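홈 모임 소개 일지 게시판 자료실 로그인
검색어를 입력하세요 검색

월요일, 새벽 4시 조금 넘어서

또 깼다. 화장실에 가고 싶은 것도 아니고 악몽을 꾼 것도 아니다. 그냥 눈이 떠졌고, 눈이 떠졌다는 걸 알아차린 순간 오늘 수면 점수가 얼마나 나올까 하는 생각부터 들었다. 이게 제정신인가 싶다. 잠을 잘 자려고 시작한 일인데 자다 깨서 점수 걱정을 하고 있다.

다시 누워 봤자 안 올 것 같아서 부엌 불을 켜고 쓴다. 냉장고 소리가 크다. 낮에는 들리지도 않던 소리다.

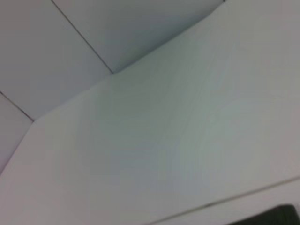

Nevholm 사내 수면 기록 동호회

밴드를 찬 지 5주가 됐다. Nornov에서 나온 제일 싼 모델이고, 동호회에서 단체로 사면 깎아 준다기에 나도 이름을 올렸다. 깎아 준다는 말에 약한 건 내 오래된 병이다. 처음 며칠은 재미있었다. 아침마다 휴대전화를 열면 파란색과 보라색으로 칠해진 막대가 나오고, 그 위에 큼직하게 숫자가 뜬다. 만점은 100점이다. 나는 첫날 78점을 받았는데, 그날은 솔직히 개운했다. 점수를 보기 전에 개운했는지 보고 나서 개운해졌는지는 지금도 모르겠다.

문제는 지난주 수요일이었던가, 밤새 뒤척인 날이다. 옆집에서 무슨 가구를 옮기는지 끄는 소리가 나다 말다 했고, 나는 베개를 뒤집고 이불을 걷어차고 창문을 열었다가 다시 닫았다. 출근길 버스에서 서서 졸았다. 그런데 앱을 열어 보니 84점이었다. 깊은 잠이 충분했고 회복이 훌륭하다고 적혀 있었다. 훌륭하긴 뭐가. 반대로 토요일에 낮까지 늘어지게 자고 일어나 몸이 가볍던 날은 61점이었다. 그 숫자를 보고 나니 오후부터 어쩐지 피곤했다. 이런 데 휘둘리는 내가 더 한심하다.

밴드가 재는 건 움직임과 맥박이라고 설명서에 쓰여 있다. 거기서 깊은 잠, 얕은 잠, 꿈꾸는 잠을 어떻게 갈라내는지는 안 쓰여 있다. '독자적인 분석 방식'이라는 말뿐이다. 가만히 누워서 천장만 쳐다봐도 잔 걸로 쳐 주는 모양이라, 금요일 밤에 시험을 해 봤다. 팔을 배 위에 올려놓고 되도록 꼼짝하지 않은 채 라디오를 들었다. 예전에 좋아하던 심야 방송인데 요즘은 광고가 너무 많아졌다. 아무튼 그렇게 한 시간 가까이 버텼고, 아침에 보니 그 시간이 전부 얕은 잠으로 칠해져 있었다. 한 번 해 본 걸로 단정할 수는 없다. 내가 중간에 깜박 졸았을 수도 있다. 그래도 라디오에서 나온 노래 순서를 지금도 외우고 있으니 내 쪽 말이 더 믿을 만하지 않나.

모임에서는 이런 얘기를 꺼내기가 좀 그렇다. 다들 열심이다. 순위표가 생기고 나서 더 그렇다. 전국 이용자 중에 우리처럼 단체로 가입한 사람만 모아서 등수를 매기는데, 어제 나는 2424명 가운데 841등이었다. 잠자는 걸로 등수를 받아 본 건 태어나서 처음이다. 대체 무엇을 잘해야 등수가 오르는가. 일찍 눕는 것? 안 움직이는 것? 840등은 나보다 얼마나 잘 잤다는 건가. 그런데도 어젯밤에 나는 열 시 반에 불을 껐다. 읽던 책이 마침 재미있는 대목이었는데 그냥 덮었다. 그러고는 새벽에 깨서 지금 이러고 있다.

게시판에는 비결이라는 것도 줄줄이 올라온다. 자기 전에 체리를 먹어라, 양말을 신어라, 양말을 벗어라. 양말 얘기는 같은 주에 둘 다 올라왔는데 댓글에는 둘 다 효과를 봤다고 되어 있었다. 나는 그냥 발이 시리면 신고 더우면 벗는다. 체리는 비싸서 못 사 먹는다. 따뜻한 우유도 해 봤는데 화장실만 한 번 더 갔다.

베개 얘기도 적어 둬야겠다. 9월 초에 McGrath 베개를 샀다. 목뼈의 곡선을 살려 준다는, 가운데가 움푹 들어간 그 베개다. 적응 기간이 필요하다고 상자에 적혀 있길래 두 주를 참았다. 적응 기간이라는 말은 참 편리하다. 불편하면 아직 적응이 덜 된 것이고, 안 불편해지면 베개가 좋은 것이다. 어느 쪽이든 베개 잘못은 없다. 두 주가 지나고 나서 나는 옛날 베개를 장롱에서 도로 꺼냈다. 메밀 껍질이 든, 어머니 집에서 가져온 낡은 것이다. 뒤척일 때마다 사각거리고 높이도 제멋대로다. 그걸 베고 첫날 바로 잘 잤다. 이것도 뭐, 하루 잘 잔 걸로 메밀 베개가 최고라고 떠들면 나도 게시판 사람들과 다를 게 없겠지. 그날은 오후 내내 걸어 다녀서 피곤했다.

McGrath 베개는 지금 소파에 있다. 텔레비전 볼 때 허리에 받치니까 꽤 괜찮다.

이불도 바꿔 볼까 하다가 그만뒀다. Brademeck 매장에 갔더니 직원이 무게가 있는 이불을 권했다. 눌러 주는 느낌이 마음을 안정시킨다는 것이다. 매장 침대에 누워 덮어 봤는데, 처음엔 아늑하다가 금방 갑갑해졌다. 어릴 때 할머니 댁에서 덮던 솜이불 생각이 났다. 그것도 무지하게 무거웠다. 그때는 아무도 그걸 기능이라고 부르지 않았고, 겨울에 외풍이 세니까 덮은 것이다. 가격표를 보고 조용히 일어났다. 대신 1층에서 행주 두 장을 사 왔다. 그것도 필요해서 산 건 아니다.
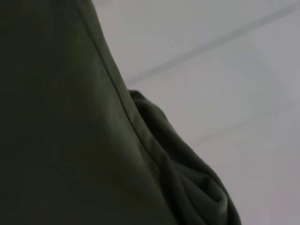
짙은 올리브색 천, 비스듬히 지나가는 박음질.

잠깐 물 마시고 왔다. 창밖은 아직 캄캄하고 쓰레기 수거차가 지나갔다. 이 시간에 일하는 사람도 있는데 잠이 안 온다고 투덜대는 게 민망하기는 하다.

생각해 보면 나는 원래 잠을 못 자는 사람이 아니었다. 이십 대에는 기차 바닥에 앉아서도 잤고, 시끄러운 친구네 거실에서도 잤다. 회사를 옮기고 나서 좀 예민해졌는데 그건 일이 많아서였고, 일이 줄어드니 나아졌다. 그러니까 밴드를 차기 전의 나는 그럭저럭 자던 사람이었다. 가끔 새벽에 깨도 그냥 깼나 보다 하고 다시 잤다. 아침이면 깼다는 사실도 잊었다. 지금은 깬 시각이 그래프에 분 단위로 남는다. 잊을 수가 없다. 3시 12분에 깨고 3시 40분에 깨고. 원래도 그렇게 깼던 걸까, 아니면 재기 시작해서 깨는 걸까. 밴드를 안 차던 때의 기록이 없으니 비교할 방법이 없다. 이게 제일 약 오른다.

지난 모임에서 누가 그랬다. 숫자가 틀려도 상관없다, 관심을 갖게 된 것만으로 이득이다. 그 자리에서는 고개를 끄덕였는데 집에 오면서 생각하니 이상했다. 체중계가 틀려도 상관없다고는 아무도 안 할 텐데. 그리고 관심이라는 게 꼭 좋은 것인지도 모르겠다. 침 삼키는 것도 의식하기 시작하면 갑자기 어려워진다. 숨 쉬는 것도 그렇다. 지금 이걸 쓰면서도 숨이 좀 어색해졌다.

물론 좋아진 점이 하나도 없다고 하면 거짓말이다. 저녁 커피는 끊었다. 점심 먹고 마시는 한 잔이 마지막이고, 그건 계속할 생각이다. 술 마신 날 심박수가 밤새 높게 나온 걸 보고 좀 뜨끔하기도 했다. 하지만 술 마시면 잠을 설친다는 걸 내가 몰랐나. 알면서 마신 거다. 밴드값이면 술을 안 마시고 책을 여러 권 샀을 것이다.

그래서 이번 주는 밴드를 풀고 자 볼 생각이다. 대신 아침에 일어나서 앱 없이 손으로 적겠다. 잘 잤다, 그저 그랬다, 못 잤다. 세 가지면 충분하다고 본다. 이것도 내 기분을 적는 거라 믿을 게 못 된다고 하면 할 말은 없다. 그래도 내 잠이니까 내 기분이 좀 틀려도 참을 수 있다. 기록이 끊기면 순위표에서 빠진다는 경고가 뜨는데, 연속 기록 배지도 사라진다고 한다. 배지가 조금 아깝다. 아깝다고 느끼는 게 또 분하다.

모임에는 계속 나간다. 모임 뒤에 먹는 칼국수가 맛있고, 회비도 이미 냈다. 다음번에 순위표를 없애자고 말을 꺼내 볼까 싶은데 분위기를 봐야겠다. 상위권 사람들은 싫어할 것이다.

손목에 밴드 자국이 남아서 가렵다. 연고가 어디 있더라. 서랍을 뒤졌는데 안 나온다. 날이 밝으면 약국에 들러야겠다.

다섯 시가 다 됐다. 이제 와서 하품이 난다. 한 시간 반이라도 눕자. 밴드는 부엌 식탁 위에 두고 간다. 오늘 아침 점수는 안 볼 작정이다. 아마 볼 것 같기는 하다.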